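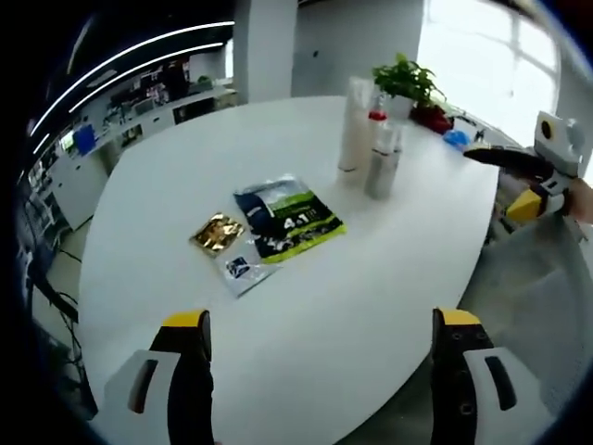
Nivaldo Fagundes reckons I've got the keeper vote all wrong, and he wrote me a very long email to say so. His view is that Irkach conceded so few in the first half of the season that their number one should walk the Stenton Trophy, and that people only ever vote for whoever scored last.

Fair enough on the second bit. I've voted in this thing for 6 years and yes, whoever bangs one in during December gets remembered. The lad at Promari had two good weeks and suddenly he's in everyone's top three. Two weeks!

But I watched Irkach away at Camargo and I'm sorry, that defence did the keeper's job for him. He had one proper save to make. Good save, mind. Tipped it onto the bar with his wrong hand.
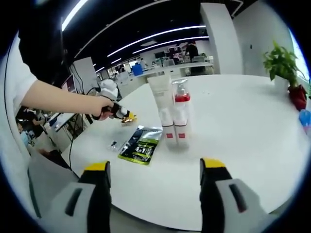
So my vote went to Alcides Brandão again. Left back, never scores, takes throw ins like he's late for a bus. Played every minute up to the break and I can't remember a winger getting the better of him more than once. The one time was on that awful pitch at Stenton, when half the team were slipping over.

Results went up last night. 341 votes cast, Brandão got 107 and came second. Second!! Beaten by 2. The Promari lad won it, obviously — Nivaldo's man was fourth and I expect another email.

Would I change how it's done? Maybe let people vote month by month and add it up at the end. More work for whoever does the counting, but you'd get less of this last goal wins nonsense. Someone sugested it last year as well and it went nowhere.

Anyway got to run, kick off's early and I still havent found my other glove. Camargo at home, I'm saying a draw.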